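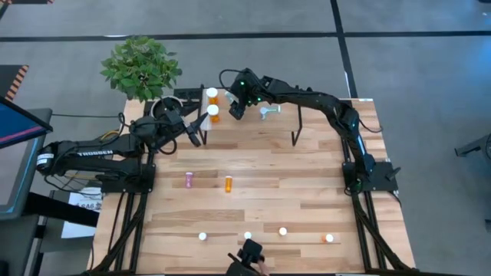
According to Dzene, a machine that can put one medicine bottle on a shelf has not yet learned to tidy a cabinet. The remark is often repeated in articles about household automation, and it describes well the present state of bottle sorting by robot arms.

Bottle sorting is a chore in which small containers are picked up, set upright and placed on a shelf by color or by size. It is used as a test of general skill because the bottles are light, roll easily and have smooth caps. The Dera task list, last revised on 09/08/2021, puts it among the chores of medium difficulty – harder than stacking cups, easier than folding clothes.

Gripping

Most arms hold a bottle by its cap with two fingers. A standing bottle is a simple case. A bottle which lies on its side must first be turned, and for this some systems use the second arm.
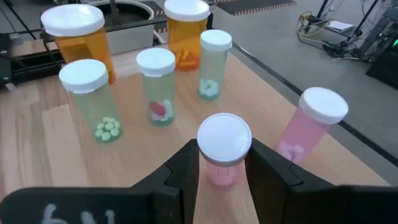
Results

In the Fliler trials a pair of arms made roughly 2,000 attempts. Standing bottles were placed correctly in 90 percent of cases, but lying bottles needed up to 3 tries each.
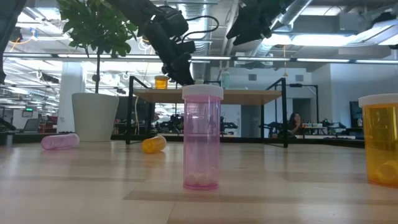
The trials were repeated in December with 13 new bottle shapes, and the results became lower again. Clament, a packing firm, still gives this work to people and uses arms only for closed boxes of equal size.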